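Usley notebook, April, back room, started 9:40

Beads again! I finally got to the box question, and I'm so pleased with how it's coming along that I'm writing this before lunch instead of after (Mirsad, you can stop leaving me notes about it).

Where we were: the Sekness trays are lovely but too deep. You drop a bracelet in and it slides to a corner and sulks there. For the spring table I want people to see the whole thing from standing height, loops spread out, colors showing.

Tried this morning

Brodetti lid, upside down. Right depth, but the gray inside kills every color except yellow. No.

Negri tray with felt. Pretty! But the felt grabs the small seed beads and leaves fuzz on the cord. Might work for earrings.

Shallow box, plain white inside, striped rim. Yes yes yes. Low walls, so you can get your fingers under a loop without tipping anything, and the black-and-white diagonal stripe gives it a proper edge against a busy cloth. I put it on the red one with the gold flowers, fully expecting a fight between the patterns, and I love it. The white floor gives your eye somewhere to rest. The bright blue round-bead loop looks good straight on the red, too, so I may leave a few pieces outside the box on purpose.
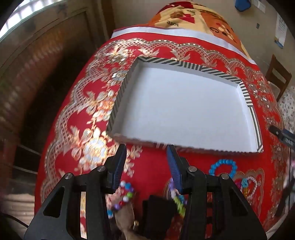
Still to do

- Restring the 42 that came back with slack cord. Double knot, dab of glue, overnight.
- Bead stock: 1,480 blue on the shelf count, 835 of the red. Order 400 more red before the clear ones, whatever I said last month.
- Try the same box with the cloth turned so the lattice border runs along the front.
- Ask Mirsad Mujić whether the rim tape comes in a wider roll. I'd like to do a second box the same way, maybe a bit longer, for necklaces.
- Price cards: smaller. The old ones cover half the stock.

Stopping at 12:15, hands full of glue.

Last updated: April
Usley Bead Workshop | Contact | © Usley | Back to top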